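Stundau Cold Storage Inspection Robots
Progress report to the Jesthorpe Fund, second period

Prepared by Raíssa Amaral, with field notes from Selim Bozkurt

Work in this period moved from the workshop at Stundau to the freezer hall at Pereyra. Both crawler units are now on site. The first has been in regular use since July. The second arrived later than planned, after the drive belts we had ordered turned out to be the wrong grade for low temperatures and had to be sent back.

Field use

The crawlers travel the upper racking and check for ice build-up, loose bolts and damaged door seals. Staff used to do this on foot in short shifts. The night crew now starts a run at 10 p.m. and reads the results before the first trucks come in. By the end of the period the units had finished 200 runs between them. Five runs were stopped early, mostly over wheel slip on the ramp beside the loading dock. Selim has fitted a softer tread and lowered the speed on that stretch. We want a longer trial before we call the problem closed.

Battery life is still the weak point. The heated battery case works, but it draws more power than we allowed for in the proposal. Muammer Başaran is testing a thicker liner that would let us run the heater at a lower setting.

Software

The route planner, Musus, now handles blocked aisles without a restart. Reports go out in a plain table, which the site asked for. Nantana Rattanakul trained the night crew and wrote the short manual kept at the charging station. Some alarms are still worded in a way that only makes sense to us -- these will be rewritten.

Spending

Parts ran over budget because of the belts and the battery work. Travel came in under, and with the Fund's agreement we moved the difference across. Staff costs are on plan.

Next period

Finish the liner tests, repeat the ramp trial with the new tread, and hand daily operation to the site team. Defne Tuncer will take over as the contact at Pereyra.

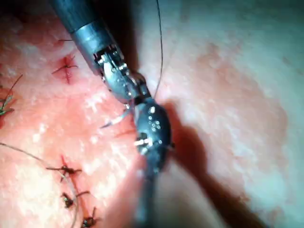

Will the site team be able to change the batteries without help from Stundau?
The night crew can swap them now using the manual, but faults in the heated case will still come back to the workshop until the new liner is approved.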